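27th February

Home late, feet killing me, writing this before I forget it all. Whole evening at robotics club on the drinks task. Two hands, two dispensers, one cup. Aurora on the laptop, me on the table, Anju doing the log because her handwriting is the only one anyone can read.

Left hand does the cup. Right hand just has to stay out of the road — easier said than done. 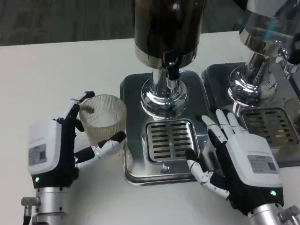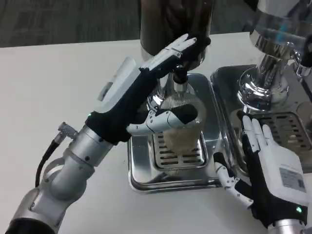

What went wrong

Grip values, mostly. Started with 306 from the October notes, way too soft for a plastic cup, the old numbers were for the foam blocks. Aurora put in 958 and I said no and she said just try it. Compromised. Wrote the new one on the whiteboard, forgot to copy it down, must text Anju.

Also the thumb. It wants to close before the fingers are round the rim. Aurora reckons it's the order in the script, I reckon it's the delay. Didnt settle it. Five goes each next time, her way then mine.

Team name still not sorted either. Liltumico was on the list, so was Lolleo. I voted Dilter. Anju abstained and ate my chips.

For next time

Wipe the trays first, fingerprints all over the chrome by the end. Ask Rathore about the practise slot, need it longer. Bring own power board. Change the delay BEFORE Aurora gets there. Chem prac writeup due as well, havent started, colour graphs and everything.

Bed. Keep seeing that thumb when I shut my eyes — closing too earyl.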